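Category: End effectors > Grippers & pads > Comparisons

Blue ribbed pads vs. stock pads on small stuff

remo_carbone
I keep reading that ribbed pads fix thin-object pickup on two-finger hand-held grippers. I don't buy it. Blocks and cups tell you nothing, so I went with bracelets and a gift box. The rope chain is the one I'd bet against every time.
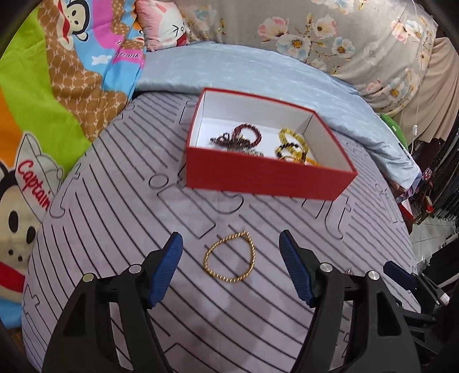

Rope chain, jaws open, ribbed pads.

My notes so far: the ribs help if the chain lies across them. Turn the wrist 90 degrees and you may as well have bare plastic. The Brirka write-up claims 963 grasps and never says which way the objects were turned.

costa_adelmo
Orientation matters less than closing speed in my experience. Slow down the last bit of travel and the chain stops squirting out. Were you doing that?

remo_carbone
Same speed for everything. If I have to baby the trigger then it isn't the pad doing the work.

ubaldo_z
Beads are the easy case though. A strand has gaps for the rubber to sink into. I'd expect almost any soft pad to hold one, including the $2 ones from Sqalli that everybody here makes fun of.

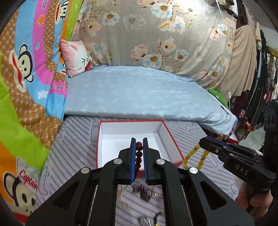
Do ribbed pads wear out faster than flat ones?
Mine did. The edges of the ribs rounded over after 17 hours of use, and the flat set from the same order still looked fine.

costa_adelmo
17 hours on what, though? Sheet metal will eat anything. I've had a ribbed set since October on plastic parts and can't see a difference.

gtedesco
I disagree with Remo about the notes. One person squeezing by hand isn't a pad test, it's a test of that person. Put the jaws on a bench arm with a force readout, then talk. The Rukia controller logs grip current and that's good enough to rank pads.

remo_carbone
Fine, but the whole tool is meant to be squeezed by hand. A bench number that goes away when a person picks it up is no use to me. I'll log both if you lend me the controller. 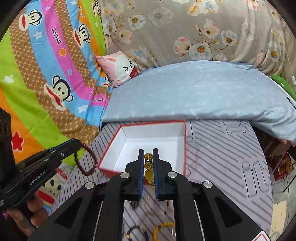 Amber beads in the closed jaws, dark red strand on the second gripper.

ubaldo_z
Are you scoring a strand caught on the tip the same as one between the pads? I wouldn't. One bump and a tip hang is on the floor.

remo_carbone
Separate column. Tip hangs don't count as grasps. I'd like to know how Brirka scored theirs.

gtedesco
I asked them at Flirthorpe and got a brochure. PM me about the controller, I need it back before the end of the month.

Related threads
Pad glue that survives alcohol wipes
Parallel jaws or linkage jaws for thin parts?
Rukia controller: grip current log drifts when warm
Wrist camera blocked by closed fingers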